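September, evening

Up at six. The kettle took forever and I ate the last of the rice standing at the counter. I have told myself I would write in this more often and then missed most of the month, so I will just put down today and not try to catch up.

Caught the 310 to Putia with a minute to spare. It was full as far as the river and then nearly everybody got off at once, so I had a seat for the second half. Read four pages of the book Shen lent me. I am not getting along with it but I said I would finish it before the end of the month.

The whole day was cloth. Jianhua Cheng had the tables covered before I came in, with bedsheets pulled over them, and had set out the first lot of towels and shirts in piles. The job was flattening and folding. You take one piece, open it out, get it lying flat, fold it, put it on the stack, and go on to the next. I had done it last week for an hour and thought I knew it. A full day of it is different. My shoulders know about it now.

Towels are easy. They have a weight to them and they stay where you leave them. The thin T-shirts are the worst because one side creeps back as soon as you smooth the other. I got quicker after I stopped starting from the middle. If I pin down the far edge first, get it straight, and then work back toward myself, the near part mostly takes care of itself. The corners are still trouble. I will have three sides lying nicely and the last corner rolled up on itself, and when I go to open it out the rest moves.

The sheet underneath doesn't help. It slides on the tabletop and gets ridges in it, and the ridges come up through whatever is lying on top. I asked Jianhua if we could clip it at the sides. Jianhua said the clips leave marks and to pull it tight every so often. So I pulled it tight every so often. I would like it on record that clips would be better.

Break at half past ten. Tea from the machine, which tastes of the soup from the machine. Someone had brought sesame biscuits from Britov and I had two. Talked with Jianhua about the apartment on Shen's street. The rent has gone up again and the landlord wants an answer soon. Jianhua thinks I should take it. I am not sure. It is closer to work but it faces the road, and I am a bad sleeper as it is.

After the break we changed the order and did all the blue things together. I don't know why that should make it feel faster but it did. I had one denim-blue piece that I must have spread out five or six times. It had been through a lot of washes and was very soft, and it kept every wrinkle I put in it. I ended up liking it more than the others.

Lunch was noodles outside on the step. Warm for September. Called Mother while I ate. She is fine, her knee is the same, she has painted the back door green and wants me to come and see it. I said I would come soon, which I have said before. I should look up the train this weekend and book it before I find some reason to put it off.

The afternoon was slower. The far end of the table had collected all sorts of small stuff through the day, as tables do, and I kept having to watch my elbow. I am tidy at home and untidy at work and it bothers me a little.

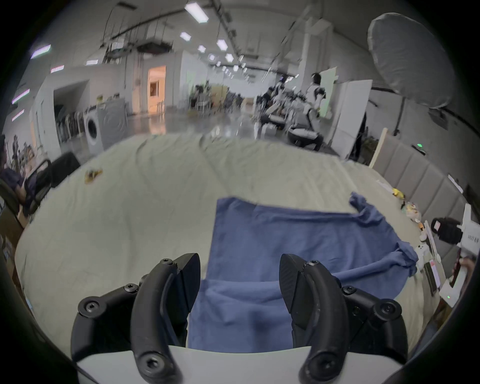
The blue one, nearly flat. Right corner still to do.

We stopped a bit after four. I shook out the sheets and folded those too, which takes two people if you want it done properly. Jianhua has a way of walking the corners in that I couldn't follow, so I just held my end and did as I was told. They came out square. Mine at home go into the closet in a ball, and I am going to try it her way if I can get anyone to hold the other end.

Stopped at the store by the bus stop on the way back. Eggs, onions, dish soap, a light bulb for the hall. They were out of the good bread. I also looked at an iron, since mine spits brown water, but the cheap one felt flimsy and the Wukivex one cost more than I want to spend before I know about the rent. Left it.

Home before six. Put in the bulb. Made an omelet with too much onion. Then I took the laundry down from the rack and folded it on the bed, and I noticed I was doing the far edge first. Everything is put away for once, even the socks. One towel has a hole near the hem and I have cut it up for rags.

My hands are dry from handling cloth all day. Need to buy hand cream, I forgot it at the store. Also need to pay the water bill, reply to Shen about the book, and call the landlord and at least ask whether the bedroom window has been replaced. If it has, I might say yes.

Same job tomorrow, shirts mostly, and an earlier start. Packed my lunch already so that I don't have to buy noodles again. Rain on the window now. In bed by ten if I stop writing.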